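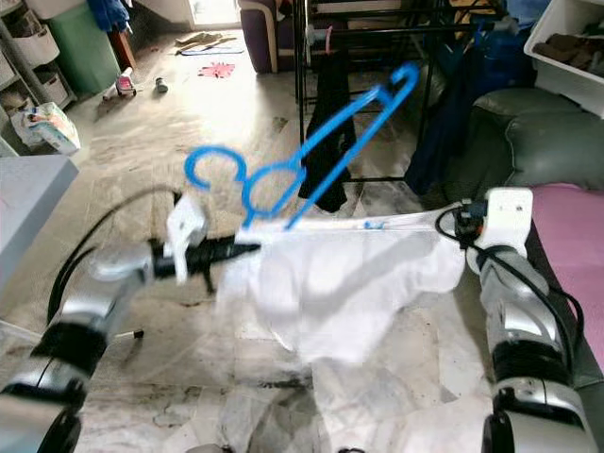
A camisa da empresa

A camisa chegou numa terça-feira moral, dessas que podem cair em qualquer altura da semana, dentro de um saco transparente com o logótipo da Sleiman. Vinha com uma carta. A carta dizia que a Sleiman tinha comprado a Berico, que a Berico continuaria a ser a Berico em tudo o que importava, e que a partir de 24 de setembro todos os funcionários se apresentariam de camisa branca.

Eu trabalhava na Berico havia oito anos, na secção de reclamações, e sempre me apresentara de camisola. O público nunca se queixou da camisola. Queixava-se dos esquentadores, que era o que vendíamos, e fazia-o por telefone.

Abri o saco na cozinha. A camisa vinha presa com alfinetes em lugares onde uma pessoa honesta não poria alfinetes, e trazia uma etiqueta do tamanho de um bilhete de comboio a informar que o tecido dispensava ferro. Pendurei-a na porta do armário e fui dormir com a tranquilidade de quem acredita em etiquetas.

De manhã tinha exatamente os mesmos vincos do saco. Um ao meio do peito, dois de lado, outro atravessado na altura do estômago, como uma planta de apartamento. Vesti-a assim. No elevador da Berico encontrei três colegas com a mesma planta de apartamento no peito e ninguém disse nada. Só o diretor, que já vinha da Sleiman, trazia uma camisa lisa, e olhou para nós como se olha para a cama desfeita de um hotel.

Ao meio-dia recebemos uma mensagem. A empresa lembrava que a apresentação era uma forma de respeito e recomendava a lavandaria Skilten, na rua Plerside, com a qual tinha um protocolo.

A lavandaria Skilten ficava entre uma funerária e uma loja de telemóveis, e cheirava a vapor e a rebuçado de mentol. Ao balcão estava uma mulher com os óculos pendurados ao pescoço e outros óculos postos. Pegou na camisa por um ombro, virou-a, virou-a outra vez.

– Isto dispensa ferro – disse ela.

– Pois dispensa.

– Então não lhe posso passar a ferro.

Expliquei-lhe os vincos. Ela conhecia os vincos. Tinha recebido desde manhã uma quantidade deles que não desejava a ninguém, todos da Berico, e a todos tinha dito o mesmo: o protocolo cobria camisas que precisassem de ferro. Uma camisa que o dispensava estava, por assim dizer, fora do protocolo.

– E se eu tirar a etiqueta?

Mudou de óculos para me ver melhor.

– Sem etiqueta é peça de composição desconhecida – disse. – Vai para a tabela das peças delicadas, junto com os vestidos de noiva. Demora sete dias.

Aceitei os sete dias. Deu-me um talão cor-de-rosa com o número 100, o que me pareceu um bom número, redondo, de quem vai ganhar alguma coisa. Voltei ao trabalho de camisola, com o talão no bolso para o caso de me pedirem satisfações.

Pediram. O diretor chamou-me ao gabinete e eu pousei o talão em cima da mesa. Ele leu-o dos dois lados. No verso dizia que a casa não se responsabilizava por botões.

– Isto prova que tem uma camisa – disse ele por fim.

– Prova.

– E que a camisa está a ser tratada.

– Entre os vestidos de noiva.

Refletiu um bocado. Era um homem justo, à maneira da Sleiman, que tinha um formulário para a justiça. Concluiu que um funcionário com a camisa na lavandaria demonstrava mais respeito pela camisa do que um funcionário que a levava no corpo e se encostava com ela às paredes. Autorizou-me a camisola até ao levantamento da peça.

Não contei isto a ninguém, mas as paredes da Berico sempre foram finas. No dia seguinte apareceram duas camisolas na contabilidade. Depois um casaco de malha na receção, com borboto e tudo. Ao fim da semana a secção de reclamações atendia o telefone como atendera sempre, e cada um tinha o seu talão cor-de-rosa preso no peito com os alfinetes que tinham vindo no saco. O diretor passava entre as secretárias, lia os números e acenava com a cabeça. Continuava de camisa lisa, e começava a ter frio, porque o aquecimento do edifício era também da Berico.

Passados os sete dias, não fui à rua Plerside. Tive muito que fazer. Passados outros tantos, telefonou-me a mulher da lavandaria.

– O senhor tem aqui uma peça.

– Tenho. Há pressa?

Houve um silêncio, e no silêncio ouvi a máquina do vapor.

– Pressa não há – disse ela. – Mas a guarda paga-se, e o protocolo da Sleiman cobre a guarda. Até agora estou a faturar mais com as camisas penduradas do que alguma vez faturei a passá-las. Queria só saber se faz tenção de a vir buscar, para eu fazer as minhas contas.

Perguntei-lhe como estava a camisa. Respondeu-me que estava muito bem, que tinha apanhado o vapor das outras e perdido os vincos sozinha, sem ferro nenhum. A etiqueta, afinal, não mentia. Era uma questão de ambiente.

Fiquei contente por ela. Disse que passaria por lá lá para abril, se o tempo aquecesse, e a mulher tomou nota.

No outro dia, à hora do café, o diretor veio ter comigo à máquina. Trazia as mãos enfiadas debaixo dos braços. Falou-me do trimestre, falou-me dos esquentadores, e depois baixou a voz e quis saber se a tal lavandaria aceitava também camisas que já estivessem passadas.

Dei-lhe a morada e recomendei-lhe que tirasse a etiqueta.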